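Two Towns, One Ferry: My Weekend Tourism Project
Student report by Riku Hoshino, Travel and Tourism, second year

So the assignment was to pick two small places that sit close together and figure out why visitors go to one and skip the other. I picked Tuvville and Winville, partly because I'd never been to either and partly because the ferry between them is cheap (I'm on a student budget, okay?).

Tuvville is the popular one. It has the harbor, the long boardwalk and the lighthouse everybody puts on their phone background. Winville is right across the bay and has a salt marsh, a really good used bookstore and a walking trail called the Jisero Path that I completely fell in love with. Same bus line, same weather, same ferry! But when I asked people on the Tuvville dock if they were going across, most of them didn't know the boat took passengers.

I went over on a Saturday and handed out my survey on both sides. I got 91 filled out, a lot more than I expected, and a few came back with ice cream on them. The main questions were how people heard about the town, how long they were staying and what would get them to stay one more night. In Tuvville the top answer to that last one was cheaper parking. In Winville it was somewhere to eat after 7, and I felt that one personally, having had crackers for dinner on a bench.

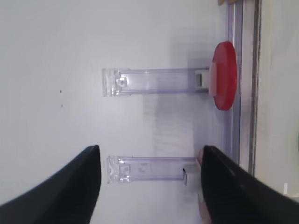
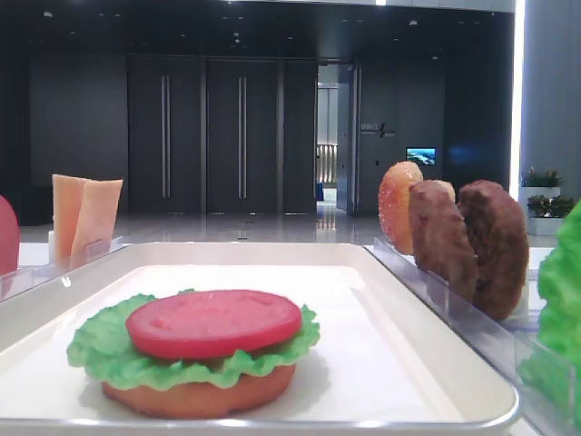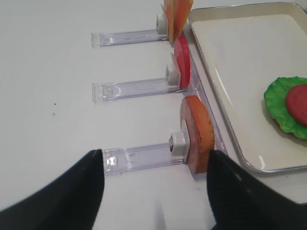

Clear holders on a white tabletop (first and third) and the toy burger on its tray (second).

The second part of the project was the map. Winville does have a visitor map, but it's a photocopy and the Jisero Path isn't on it, so I walked the whole trail and drew my own. It starts behind the Sakai Inn, goes along the edge of the marsh and comes out at the old boat sheds, where there's a bench with the best view of Tuvville you can get (sorry, Tuvville). I marked the muddy stretch, the two benches and the public restroom. My first version had north pointing the wrong way, and I only noticed when I tried to follow it back to the ferry and ended up in a parking lot.

Then I priced out printing. My plan is 1,000 copies, folded, with the ferry times on the back, and the quote I got was $415. I think the inn and the bookstore would split that if the ferry dock agreed to put up a rack, but I haven't asked the dock yet.

If I did this again I'd go on a weekday too, because a weekend crowd is mostly day-trippers and I barely talked to anyone staying overnight. I'd also make the survey shorter. Page two was blank on a whole bunch of them. The full survey and the corrected map are in the folder with this report.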